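Thursday, October 10, 2024
Gripper pair 9 -- pad swap and pivot check

Left unit was slipping on thin cloth. Pulled both finger pads. The old ones were glazed at the tips, so I fitted new blue ones from the Vestero bag (bin 12) and wiped the seats with alcohol first. Let them sit over lunch.

Pivot screws: two had backed out a little. Cleaned the threads, put on a small dab of thread lock, snugged them by hand and worked the jaws until the arms moved freely. Do not crank these down. We did that in February and the linkage bound up halfway through its travel.

Right unit: pads still fine, left alone. Cable rerouted down the handle so it stops pulling on the sensor module. Log counter read 642 at the start. Next pad check at 2000, or sooner if it slips.

Grip check on the shorts, waistband first -- the ruched part is where the old pads let go.
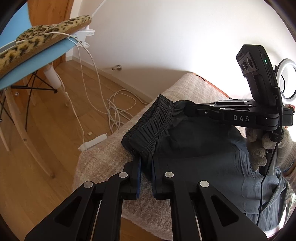
Left unit with new pads closed on the waistband, right unit held ready.

Still to do: order more pads, the Vestero bag is nearly empty. Tie up the white cables on the floor by the power strip. Ask Dustmont if the longer pivot screws are back in stock.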